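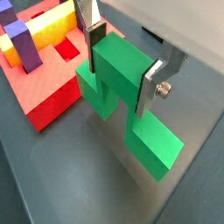

Quick one tonight, I have to be up at five and I still haven't ironed anything.

So I said yes to writing Aunt Shirley's obituary. I said it on the phone, standing in the parking lot at Stidwood, with a bag of ice melting on my shoe, and then I drove home and thought, what did I just agree to. I've written for work. I've written this blog for years, off and on, mostly off. I have never written one of those.

Shirley Hulme. My mother's older sister. She died in September, at home, in the back bedroom in Heywood with the window open the way she liked it. That's all I'm going to say about that part.

The paper wanted it by noon. The funeral home has a form. You'd think the form would help and it does, a little, it asks you for the parents' names and the schools and the churches and who went before and who is left. But you fill the form in and read it back and it could be anyone's aunt. Born, schooled, married, worked, survived by. I had it filled out in ten minutes and then sat there until past midnight.

First problem — the paper charges by the word over a certain length. Fine. I get it. My first draft was 2296 characters and the lady at the desk (very kind, very tired) told me the limit for the flat price was 2149. So I had to cut 147 characters out of my aunt. Do you know what that feels like? I took out the bowling. I took out "beloved" twice. I took out the name of the dog, then put the dog back and took out the name of the street. My cousin said just pay the extra, and he was right, but by then it had turned into a thing with me and I wanted to get it under.

Got it to 2149 on the nose. Felt proud for maybe a minute, then felt awful.

Second problem, the survivors. Oh boy. Who goes in, who gets a name, who is "several nieces and nephews." Shirley had 21 nieces and nephews counting the steps, and she did count the steps, always, she bought for every one of them at Christmas. I wanted all the names. Couldn't afford all the names, see above. So we're "her nieces and nephews" and I've already had one phone call about it. Then there's Uncle Ray's first wife, who wasn't technically anything to Shirley anymore but drove her to every single eye appointment for two years. What's the word for that person? The form doesn't have a box. I put her under "special friend" and I worry it sounds like something else. She laughed when I told her. Good.

Third problem. Dates. We had three different years for when she started at the Birkau cannery. Mom said one thing, the retirement plaque said another, and the back of a photograph said something else in Shirley's own handwriting, which I trusted least of all becuase she used to shave years off when it suited her. I went with the plaque. If it's wrong it's the plaque's fault.

What I really wanted in there and couldn't get in:

That she called everyone at the cannery by their last name, men and women, and kept doing it to her neighbors after she retired.

That she learned to drive at 40-something, failed twice, and then would not let another living soul drive her anywhere until her eyes went.

The pie thing. Family knows. She put vinegar in the crust and denied it for my entire life and then in the hospital last spring she grabbed my wrist and said "a teaspoon, cold." Like a spy. I've tried it since, mine's still tough, I think I'm overworking the dough.

That she sent a birthday card with a five in it to every one of us until we turned 30, then stopped dead, no warning. I turned 30 and went out to the mailbox like an idiot.

That she and my mother didn't speak for 11 months over a sewing cabinet and then one morning Shirley just walked in our side door and asked if there was coffee. There was. I was at the kitchen table doing homework. Neither of them ever brought up the cabinet again that I heard. It's in my mother's hallway now. I don't know how it got there, and I'm not about to ask this month.

You can't put that in the paper. Well, you could. Mom asked me not to.

The part I kept going back and forth on was the first line. "Passed away peacefully." Everyone passes peacefully in our paper. I went down the whole page one morning with my cereal and they'd all gone peacefully, surrounded by family. I wanted to just write "died." Shirley would've said died. She said it about everybody. "Well, Harold died," like she was telling you the store was closed. But Mom read "died" in the draft and got very quiet and got up and started wiping the counter, so I changed it back. It's her sister. She gets to pick the verb.

We did keep one line I fought for. "She did not suffer fools but she did feed them." My cousin thought it was too much. The pastor at the Jerau church read it out loud at the service and got the only big laugh of the day, so there.

Oh and the photo. They want one photo, head and shoulders. Every picture of Shirley has her hand up in front of her face or she's halfway out of it. We found one from somebody's wedding where she's looking straight on and smiling, and only when it was already sent did my sister notice she's smiling at a plate of ham. It printed fine. You can't tell about the ham.

A few practical things if you're about to do this yourself, since I went looking that night and mostly found websites trying to sell me a template:

- Ask for the length limit before you write a word. And ask if it's words or lines or characters, they're all different and they all cost different.
- Have two people check the names. We had a Kathryn go in as Katherine. She's being nice about it.
- Put the service time in early, some folks only read the top.
- Leave off the house number. The funeral home told me that, I wouldn't have thought of it.
- Save the long version.

That last one I nearly didn't do. I was cutting right in the same document like a dope and only had the first draft because I'd emailed it to my sister at one in the morning with the subject line "help." So the long one still exists, bowling and all. I printed it out on the good paper at work (sorry, work) and gave it to Mom after the lunch, when people were stacking the chairs. She put it in her purse without reading it. She called the next night and said I had the bowling league wrong, it was Tuesdays not Thursdays, but otherwise ok.

So I need to fix that and print her a new one. And call the paper about Kathryn. And the thank you cards are still in the box, and I haven't even found the stamps.

Ok. Ironing.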